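Nirkia Help Desk
Ticket: Toaster oven trips the outlet
Status: Open - waiting on facilities
Opened by: Amna Hayat
Assigned to: Eoin Ó Dálaigh
Location: Break room, second floor

Amna Hayat wrote:
The toaster oven in the break room keeps cutting the power to the counter outlet. I put bread in, turn the knobs, and after a few minutes everything on that outlet goes off. Happened twice this morning. The reset button on the outlet brings it back. The kettle was on both times.

Eoin Ó Dálaigh wrote:
Thanks. Please try it with the kettle unplugged and let me know. Also, is it plugged straight into the wall or into the power strip?

Amna Hayat wrote:
Power strip. Kettle unplugged, and it ran for about two minutes before it went off again.

Eoin Ó Dálaigh wrote:
Please stop using the strip for it. Heating appliances need to go straight into the wall. I moved the plug over on 25th July and ran the oven empty on high. No trip. Then I ran it with the kettle on the same outlet and it tripped right away.

Waqas Tanoli wrote:
It went off for me too after the move, with nothing else plugged in. I had the toast setting on. There were a lot of crumbs in the bottom.

Eoin Ó Dálaigh wrote:
Crumb tray cleaned. Still trips sometimes, so I don't think crumbs were the cause. I've asked Karine Ross in facilities to test the outlet itself. Until she has been, please keep the oven unplugged and move it to the white table, away from the kettle.

Karine Ross wrote:
I can replace the outlet, but I want to rule out the oven first. Can someone send the power rating? It should be on a label on the back or the bottom. I'd also like to know which model this is, and whether the door closes all the way.

Amna Hayat wrote:
The oven is on the white table now and I will look for the rating label on the back next. The labels on the top are a small white sticker and a yellow warning triangle, so please check whether either one is any use to you. The door folds down flat. I have not checked how well it closes yet - will do that when I turn the oven around.
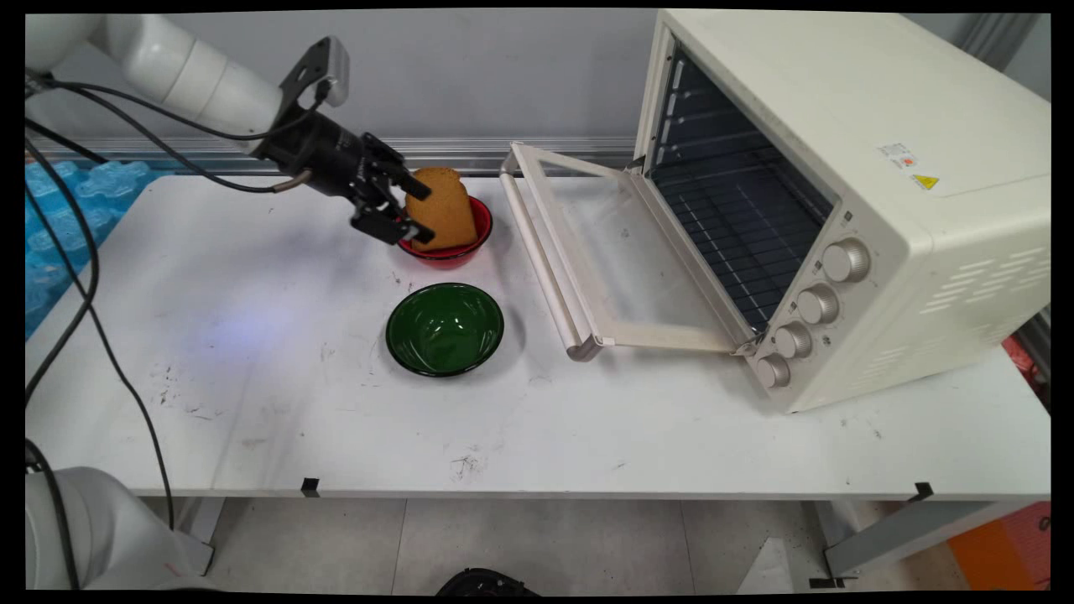
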